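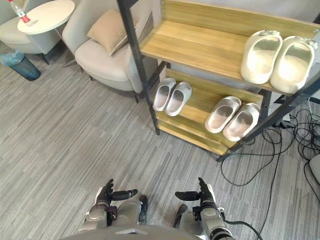

2. Storage of Footwear in the Clallidside Common Room

Authors: Armelle Picard, Dorian Langlois
Submitted 4 May 2024

2.1 Scope

The study covers one open rack of wood boards on a black metal frame, placed in the seating area next to the upholstered armchairs. The question was how footwear should be arranged on it so that a pair can be picked up without disturbing its neighbor. Closed cabinets and wall hooks were left to the Barbier group and are treated in section 4.

2.2 Items stored

Only slides were used. They have no laces and hold their shape when set down, which removes one source of variation. One pair is cream and the other two are lighter or darker shades of grey to off-white, depending on the light. The soles are thick, and sole height sets the minimum gap between shelves more than strap height does.

2.3 Layout

The cream pair was assigned to the top shelf and the two grey pairs to the shelf below, toes facing out. The board near the floor was kept out of the layout. In a survey of users at Clallidside, 208 replies were received, and the floor-level board was the least preferred position in every age group.

Pairs may be set close, with the left and right slide side by side, or split across the shelf. Splitting a pair takes up more of the top shelf than the pair itself needs and leaves a gap in the middle that is too easily filled with other items.

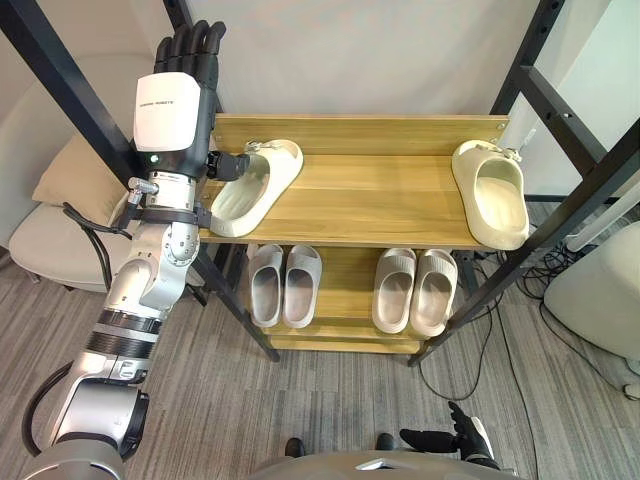
Figure 2. Cream slides set apart on the top shelf, grey pairs side by side on the shelf below.

2.4 Observations

A slide placed at the very end of a board tends to project past the front edge at the heel. This was logged as an overhang. Of 329 logged placements, 19 were overhangs, all of them on the top shelf. We attribute this to the viewing angle: a standing user looks down on the top board and judges its depth poorly.

Toe-out placement was kept for the lower shelf. Heel-out gives a better grip on the strap but hides the opening, and users then had to turn the slide before stepping in.

The carpet tiles under the rack compress slightly at the posts. Level was checked at the start of each session with the Clovel gauge and corrected with card shims where required.

2.5 Recommendations

Keep pairs together on all shelves.
Mark a line on the top board parallel to the front edge, as a limit for the heel.
Reserve the floor-level board for items used less than once a week.

Raw placement logs are in Appendix B. The cost comparison with the Carnivard rack is in Appendix C.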